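Ribbed socks going loose at the cuff after washing

Last updated March 29, 2024

coldporch

I have a drawer of ribbed socks that have gone slack at the top. Most are Plireck, bought as a bundle, and a few came from a shop in Bragança that I can't easily get back to. They were fine until February. Now I pull them up in the morning and by lunch they are down around my ankles inside my boots. 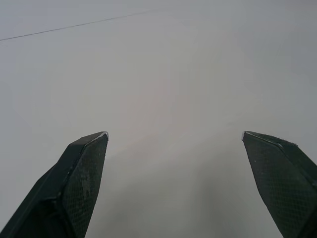
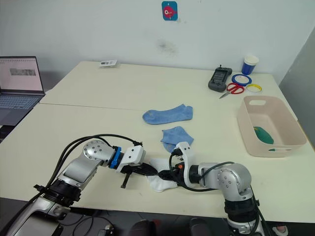
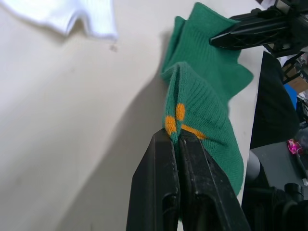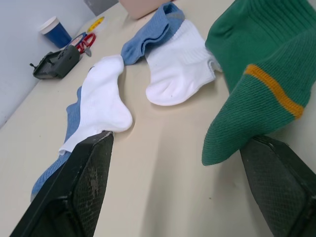

The cuffs are the only part that has failed. The feet still fit, the heels are not thin, and nothing has shrunk that I can tell. I wash everything together at 40 and put the lot in the dryer on medium until it stops. The knit is the same sort as the large green sock with the yellow-orange stripe, fine vertical ribs down the foot and a thicker ribbed cuff, and on mine the thick part is the part that has given up. The label says 70 wool, 28 nylon, 2 elastane. The Bragança ones have no label left.

What I want to know:

Is it the dryer, the temperature, or just age? They are less than two years old.

Can the stretch be brought back, or is it gone for good?

If I run elastic thread through the cuff, will it be uncomfortable under a boot? I can do basic hand sewing and have no machine.

I also changed detergent in the winter, to a Risari powder that was on sale, in case that matters. Our water in Plornlow is hard and I have to use more of it than I used to. I don't want to throw them all out if it can be helped. Replacing them would cost me $142 before shipping.

greyheron_knits

It's mostly the dryer. The wool is not what's holding your cuff up. Wool has some spring, but the grip at the top of a commercial sock comes from elastane or covered rubber laid in with the yarn, and repeated heat breaks that down. Once the elastic has gone brittle it won't recover. You can check by stretching a cuff wide near your ear. If it crackles, or if you see short clear hairs poking out on the inside, the elastic has snapped.

If you don't see that, you may be in luck, because ribbing that has only been pulled out of shape will often come back. Try this on one pair first:

Turn the socks inside out and soak them in lukewarm water for fifteen minutes. Squeeze the water out, don't wring. Roll them in a towel and press. Then push the cuff together sideways with your fingers so the ribs close up like an accordion, and leave them flat until they are fully dry. With a thick wool sock that can take two days in a cool house. Don't hang them from the cuff. The weight of the wet foot is enough to pull the ribs open again, and if you've been hanging some of them that could be half your trouble.

On detergent, look at the box. Ordinary powders often contain enzymes that go after protein, and wool is a protein fibre. That would thin the wool over time but I wouldn't expect it to take out the cuffs and leave the feet alone. I'd still switch to a liquid wool wash. In hard water, powder that hasn't dissolved sits in the ribs and makes them feel stiff, so an extra rinse is worth doing.

For the sewing: yes, it works. Buy knitting-in elastic, the clear or matched kind, not the flat stuff for waistbands. Use a blunt needle and work on the inside, catching only the back of each raised rib, all the way around. Put in three or four separate rings a finger-width apart. Don't pull it tight as you go. Tie each one off with the sock on your leg, or at least measured against it. One tight ring will leave a mark. Several easy ones won't, and I wear mine under winter boots without noticing them.

tenspeed

just buy new ones. i got 300 wears out of a cheap pair and didn't do any of this

bobbin_and_bay

Agree with greyheron on the dryer, but I'd add that 40 is warmer than I'd go. I wash mine at 30 or cold on the wool cycle with the spin turned down, in a mesh bag so the cuffs don't catch on zippers. Jeans in the same load are hard on knits.

Also check how you take them off. If you grab the top and drag it down over the heel, you're stretching the cuff to its limit every day. Fold it over and ease the heel out first. And don't store pairs by folding one cuff over the other into a ball. That keeps one cuff of the two stretched the whole time it's in the drawer. If you've noticed that one sock of each pair is looser, that's the reason. Fold them flat in half.

For the ones with no label, do the soak in cold water and test a single sock. Some darker colours will bleed, so keep them away from anything pale.

If the elastic really is gone and you don't like the sewn rings, cut the cuff off just above the ankle, pick up the stitches and knit a new one in two-by-two rib. It's an evening per sock if you knit already. I wouldn't learn to knit for it.

coldporch

Did the ear test. Four of the Plireck pairs crackle, the Bragança ones don't. The quiet ones are soaking now and I've ordered the elastic for the others. I was balling them up too, so I've stopped that. Thanks.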